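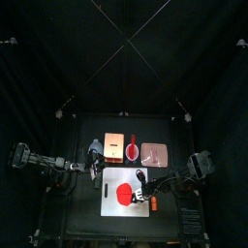 The bench at Horard, with the spatula in the right gripper.

The test bench at Horard sits inside black fabric walls, and most mornings Kelly Honorato is at it before 7. She checks the cables first, then the fingertips, then the cameras. Only after that does she lay out the kitchen things.

The company rents out small kitchen robots to cafeterias. In February it had to pick one gripper finger for its two-arm stations and stick with it. There were 4 candidates. Two came from Dastetti, one from Rocha, and one was made in the shop by Natanael Siqueira.

"Everybody's finger can pick up a cube," Siqueira says. "We don't serve cubes."

So the team used play food, a cutting board, a cup, a tray and a spatula. Each finger went through the same set of moves. By the end of the trial the log held 3,789 grasps, of which 1,007 were marked as misses. A miss meant the object was dropped, pushed out of reach or turned so far that the next step couldn't be done.

The Rocha finger was the strongest and the worst with thin things. It closed well on a cup but slid off a spatula handle when the head pushed down on the board. The softer Dastetti pair held the handle and then bent under the load, so the head came down at a different angle each time. Nicanor Sepúlveda, who writes the controller code, spent a week trying to correct for the bend and gave up.
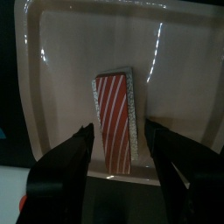 Picking out of a tray took the most time. A block near the rim leaves little room for a finger to come down beside it, and a shiny tray confuses the wrist camera. Glare off a sloped wall can look like an edge. Sepúlveda tried lower light, then a shorter exposure. The shorter exposure helped more. He also moved the approach so the fingers come in at a slant, which cost up to 60 milliseconds per pick.

Dalva Toledo runs the cafeteria side and had her own list. She wanted fingers that could be wiped down in one pass, with no screws facing the food. That ruled out the stiffer Dastetti model, even though it scored well.

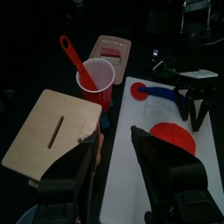
Wrist camera view of the mat, where a gripper pinches one end of a blue strip.

Siqueira's finger won, though by less than he had hoped. It has a wide flat face and a narrow tip. It did best on flat and bendy pieces and only fairly on cups. The drawings went to Plista, a molding shop, for a first batch.

Jeferson Prado, who will fit the new fingers at customer sites, asked for one change. He wants a mark on the left finger so that it can't be swapped with the right. Siqueira has added it. Honorato is running the tray test again with the marked pair, and the cup test comes next.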